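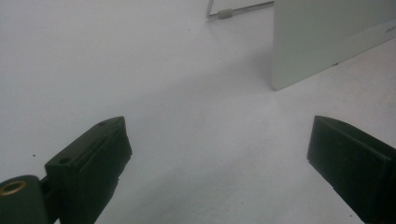 4. The top: fitting it, levelling it and keeping it pale

This section replaces the leaflet that comes in the box with the Kovstead table. The leaflet says the top is "ready to use from the moment it is unwrapped". We have put together enough of them at the Bustamante workshop to doubt that, and the steps below are what we do instead. Read to the end of 4.3 before you pick up a screwdriver.

The top is plain, pale and smooth. There is no grain or pattern to hide a mark, and a shadow falling across it can look very like a stain. Bear that in mind before you start scrubbing.

4.1 Before you unwrap it

You will need:
A second person
Two old blankets, shaken out
A cross-head screwdriver (by hand, not powered)
A spirit level at least as long as your forearm
A tape measure
Two clean cloths, one for wet and one for dry
Washing-up liquid

The box also contains a small bottle of Ziltix surface tonic. See 4.5 for our opinion of it. Put it to one side for now.

1. Measure the room. The top is 1,482 mm long and the label on the carton gives the same figure, but the carton is longer still. Check that the carton will go round your stairs, or plan to open it at the bottom.

2. Spread the blankets on the floor where the table will stand. Run your hand over them. A crumb of grit under the top will leave a scratch you will be looking at for years.

3. Lay the carton flat on the blankets and open it along the long side. The arrow printed on the end flap points at the short side. Ignore it. Opening the short side means dragging the top out over the staples.

4. Lift the top out with one person at each end. Keep it upright while you fold the wrapping away, then lower it face down.

Note: There is a protective film on the face. Leave it on until 4.4, whatever the leaflet says about peeling it first.

4.2 Fixing the legs

5. Find the eight long screws. The short ones in the same bag are for the cable tray, and they will go into the leg holes quite happily and hold for a week or two.

6. Set one leg plate on its holes and start every screw by hand, a couple of turns each. Do the same for the other legs before tightening anything.

7. Tighten in turn, going from one corner to the opposite one. Stop when the plate sits flat and the screw resists. The leaflet recommends "a final firm turn with a power driver". We tried this once. The thread stripped, and the spare screws supplied were the short ones.

8. Turn the table over with two people, lifting it clear of the floor. Don't roll it over on its legs. The plates are strong enough for downward weight and we have no faith in them sideways.

Caution: Keep fingers out from under the long edge as it comes down. Agree beforehand who says "down".

4.3 Levelling

The feet screw in and out. The leaflet calls them self-levelling. They are ordinary screw feet and will do nothing unless you turn them.

9. Wind all the feet fully in.

10. Press down on each corner. If the table rocks, find the foot that is off the floor and wind it out until the rocking stops.

11. Lay the spirit level along the length, then across the width, then on both diagonals. Adjust the low side up, a half turn at a time. Check the first direction again after changing the second.

12. Leave it alone for 20 minutes with nothing on it, then check once more. On carpet or cork it will have settled. On a hard floor it probably won't have moved, in which case you have lost nothing but the time.

Note: Don't test for level with a marble or a pencil. A surface this smooth lets things roll on a slope too small to matter, and Crescencio Palacios spent a whole afternoon on feet that had been right since lunch.

If you can't get the table level in both directions, look along the top from one end with your eye close to the surface. A slight bow in the middle may go once the legs are loosened by a turn and retightened in the order given in step 7. If it doesn't, it is a fault. Send it back while you still have the carton.

4.4 Taking off the film

Choose your moment. With the film off, the top will show everything, so finish any drilling, painting or sweeping in the room first.

13. Wash your hands and dry them.

14. Lift one corner of the film with a fingernail. Don't use a blade, not even a plastic one.

15. Pull the film back low and slowly, almost flat against the top. Pulling straight up is quicker and tends to leave lines of glue behind.

16. If glue is left, lay a damp, warm cloth on it for a few minutes and rub with your thumb through the cloth. Repeat as needed. White spirit was suggested to us by a helpline, and the patch we tried it on went dull and has stayed dull.

17. Look over the surface by daylight, then again in the evening with a lamp held low to one side. These two inspections turn up different things. Daylight shows colour and stains, and the low lamp shows dents and scratches.

Soft, broad bands of darker tone that move when you move are shadows. Walk to the other side of the table before you report a fault. Olaia Arroyo looks after returns and asks that anyone writing in about "a grey patch" first draws the curtain, opens it again and says whether the patch changed.

Colour: The range card calls the top "pure white". In most rooms it won't look it. Expect something between white and pale grey, a little bluish under a cloudy sky and a little cream under a warm bulb. If you are matching it to shelves or a wall, take the range card with a pinch of salt and hold the shelf itself against the top, at the time of day you will mostly be in the room.

4.5 Everyday cleaning

18. Wipe with a dry cloth first. Wiping grit about with a wet one is how most of the fine scratches get there.

19. Wipe again with a cloth wrung out in warm water and a drop of washing-up liquid.

20. Dry it straight away. Water left to dry by itself leaves rings that are easy to see at a low angle.

That is enough for nearly everything: tea, pencil, fingerprints, most felt pens if you are quick.

The Ziltix tonic claims to "feed and renew" the surface. We can't see what there is to feed. Sylvain Leblanc used it on one half of a top for a month and plain soapy water on the other, with a strip of tape down the middle. Asked afterwards which half was which, Purificación Arrieta got it wrong, and so did he. The tonic does leave a slippery feel for a day, which some people like. It does no harm that we have found, and you needn't buy a second bottle.

Melamine sponges (sold under various names as magic erasers) do lift stubborn marks. They do it by taking off a little of the surface as well. Keep them for the underside.

Stains that won't shift
Turmeric: wash, then leave the spot in sunlight and be patient. It fades more than it washes out.
Ballpoint: a little surgical spirit on a cotton bud, on the mark only, wiped off at once. Try it near a back edge first.
Hair dye: we have no method that works. The leaflet's method doesn't either.
Rust from a tin: lemon juice, one minute, rinse. If there is still a mark after a second go, live with it.

4.6 Heat, weight and knives

The leaflet says "heat resistant". It gives no temperature and no length of time, so treat it as saying nothing. Use a mat under anything from the oven or hob. A mug of tea is fine.

For weight, the leaflet has one figure in the text and a different one in the drawing. Neither says whether the load is spread out or in one place. Our own rule is no more than 10 kg on any one small foot or stand, and nobody sitting on the edge.

Use a board for cutting. A knife mark in a plain pale surface collects dirt and turns into a dark line, and no filler we have tried matches the colour. The Dunance repair stick comes closest, and from across the room you might be fooled.

Caution: Rubber feet on lamps and small appliances can leave yellow marks that don't come off. Put felt or a piece of card under them. This takes months to show, so a clean top in July is no proof that the feet are harmless.

4.7 Checks after the first month

21. Retighten the leg screws by hand. Expect them to take a quarter turn. If one turns freely, take it out and make sure it is a long one.

22. Check the level again as in step 11, particularly if the heating has been on.

23. Run a fingertip along the underside of the edge. Any swelling means water is getting in, usually at the side nearest a sink or a plant. Dry the place thoroughly, move the plant, and look again a week later. Swelling doesn't go down fully, but it can be stopped.

24. Inspect once more with the low lamp. Fine hairline marks are normal wear, and the words "scratch-proof" on the carton won't get you a refund for them. Dindo Dimaculangan has tried. Chips at the corners, or an edge lifting away, are a different matter and are worth a letter with your receipt.

Keep this section with the spare feet. The short screws belong with the cable tray, for which see section 5.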